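Writing a death notice for the local paper: how much to put in?

rovberg_lane
Posted Friday, 9.14pm
My aunt Dagmar Sýkora died last week and I have been asked to write the notice for the paper. She lived in Dundstead for most of her life and taught at the infants' school there until 2000. The funeral is private but there will be a tea afterwards at the Rovberg Hall, open to anyone who knew her.

My draft has her birthplace, her parents' names, her job, her two children and five grandchildren, and a line about donations. My cousin wants to add all the clubs as well. The paper charges by the line and the quote so far is £348, which shocked me a bit.
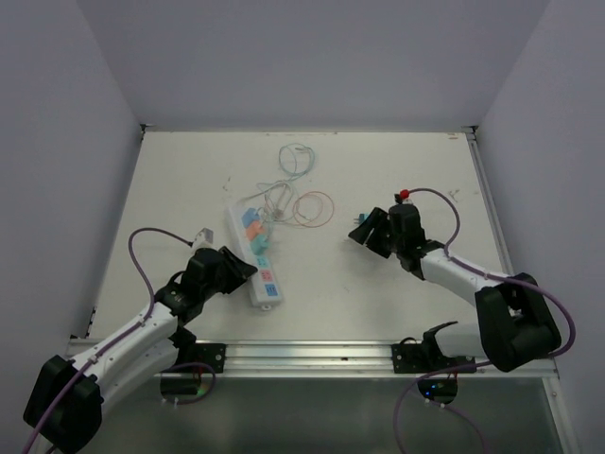
The other thing is that her first husband is still alive and lives nearby. They divorced decades ago and got on fine. Does he go in or not? The children are his.

Replies

kvido_k
Put him in if the children want him in. "Mother of X and Y, with her former husband Z" is perfectly normal wording now. It's for them to say, not the cousin.

As for cost, £348 sounds like the boxed version with a border. Ask for the plain column. We did my dad's as plain text in November and it was far less. Nobody in the family missed the border.

Things we kept:

1. Full name, and the name she was known by if it was different

2. Town, and age if the family are happy with it 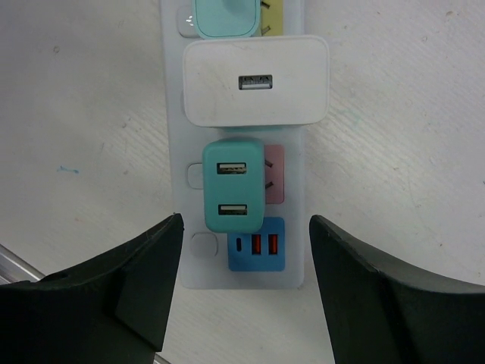
3. Close family

4. When and where the service is, or that it is private

5. Where donations go, with the full name of the charity

Everything else went in the order of service, where there is room for it.

ZJurčo
I don't agree about leaving former husbands to the children. I'm a funeral arranger and I have seen real upset over this. If there is a second husband, or was, he and his side read the notice too. Check with everyone before it goes in. Once it's printed you can't change it.

Also please don't give the house address or say what time the family will all be out. People do get burgled during funerals.

rovberg_lane
Thanks both. There was a second husband, Vilém Kolář, who died before her. He will be in as "widow of the late Vilém Kolář". I will ring his sister before I send anything.

No address was ever going in, but I did have the time of the private service. I'll take it out and just give the time for the tea.

praltside_pam
I would stand up for your cousin a bit. I read the notices every week and the clubs are how I work out who someone was. Half the women I know from the bowls have a surname I never learned. If it had said "Praltside Bowls Club" I would have gone to two funerals that I missed.

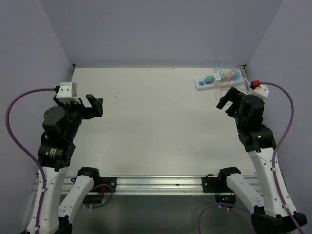 My own mother's notice listed the choir and the allotment society, and eight people came from the choir who we'd had no way of contacting. One of them brought photographs we'd never seen. So it was worth the extra lines to us.

kvido_k
Fair point, but you can ring a club secretary for nothing and they'll pass it round.

praltside_pam
If you know there is a secretary and have the number. We didn't.

ZJurčo
Ask the funeral director to put it on their website too. Most do it as part of the fee and there's usually no limit on length. Short one in the paper, long one online, with a line at the end of the short one saying where to find it. Older readers won't look online, so the tea must be in the paper version.

michalik_m
Watch "the late" as well. My uncle's notice came out reading as if his brother was dead. Matúš was sitting at the table when we opened the paper. Get somebody outside the family to read it through before you press send.
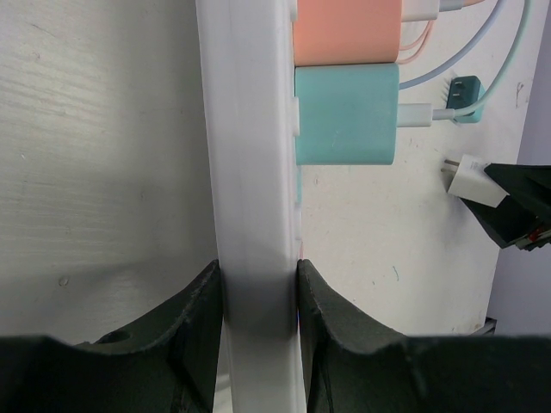 Power strip, close up

rovberg_lane
Update. I have cut it down to the plain column, kept two clubs (the ones where we don't know anybody) and the rest are going on the funeral director's page. Her first husband is in, the children both said yes and Vilém's sister was fine about it. My cousin is still cross about the walking group.

One last question, do you put "no flowers" or "family flowers only"? The paper's form has both.

ZJurčo
"Family flowers only, please" if the family are having any at all. Otherwise "no flowers by request".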